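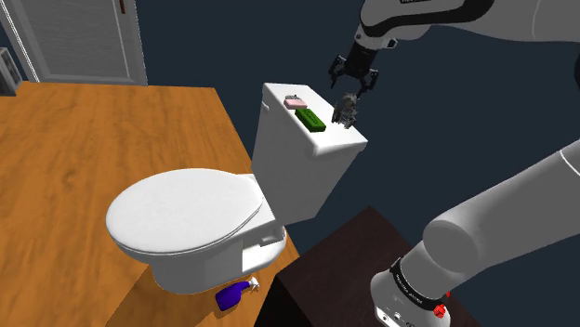 Simulated bathroom with a robotic arm above the toilet tank, two bars of soap on the lid.

Cross-Border Incident Desk: spring progress report to the Mészáros Fund

Hi all,

I owe you the half-year update and I'm going to write it the way I'd tell it on the phone, since the form you sent has a box for "outputs" that holds one line and I have rather more than one line to say.

The short version is that the desk is up and running and people are using it. As of the end of March we have logged 1542 separate reports of fire, incursions, detentions and crossing closures along the Dorkholm line, on both sides. Of those, 284 are what we call fully matched, meaning we have a statement from each government plus something independent (a hospital notice, a resident's account we've checked, a satellite picture, that kind of thing). I had hoped the matched figure would be higher by now. The trouble is that the two capitals describe the same night so differently that you can spend a whole morning deciding whether you're looking at one incident or three!

The Allell crossing ate most of January. You'll remember that both ministries put out statements within an hour of each other after the shelling there, one calling it a response to fire and the other calling it an unprovoked attack on farmland. We published the two statements side by side with our timeline underneath and left it at that. It was easily the most read thing we've done, and it brought us complaints from both press offices, in nearly the same wording. I've kept those letters in case your board would like to see them.

After that we rewrote our rules on casualty numbers. Until January we'd been using the first official count and correcting it later. Now we hold back any number until a second source has it, and we label it clearly as claimed until then. It makes us slower than the wire services by half a day or so, and a couple of our regular readers grumbled, but I'm happy with it and plan to keep it through the summer.

On the local side, we've now got 70 residents sending us reports by text message from villages on both banks. Most of them write once a week or less, and that's fine. The Pamell end is still thin. People there are nervous about being seen with a phone near the fence, and I'm not going to push them. We've moved the Pamell check-in to Saturday, when the market gives everyone an ordinary reason to be in town, and the replies have picked up a bit.

Money next. We're under budget on travel – the road to Allell was closed to press for much of the winter, so the trips didn't happen – and over on translation. The second official language on the far side has a legal style all its own, and the machine drafts kept turning "warned" into "threatened", a slip that could get us in real trouble. So I brought on 2 part-time translators ahead of schedule. With your okay I'd like to shift the unspent travel money over to cover them until the end of the grant. The updated sheet is attached to the same email as this report.

A few things are late. The public map is still not public. It works on my laptop, but the pins are too exact for my comfort, and I want them blurred to district level before anyone outside the desk can zoom in on a farmhouse. The training day for local reporters has been put off twice because of the curfew on the north bank. And the archive of older ministry statements stops at the ceasefire talks, as the ministry site took everything before that offline and we're piecing it together from newspaper clippings in the Dorkholm library (lovely place, terrible scanner).

For the next stretch, the plan is to get the blurred map out, finish the backlog of unmatched reports from the winter, and follow the joint border commission when it sits again. Both sides say they'll send delegates. We've asked for seats in the press room and are waiting to hear.

If you could let me know about the travel money before the translators' contracts come up, that would be a huge help. I'm at my desk most mornings before nine if it's easier to call.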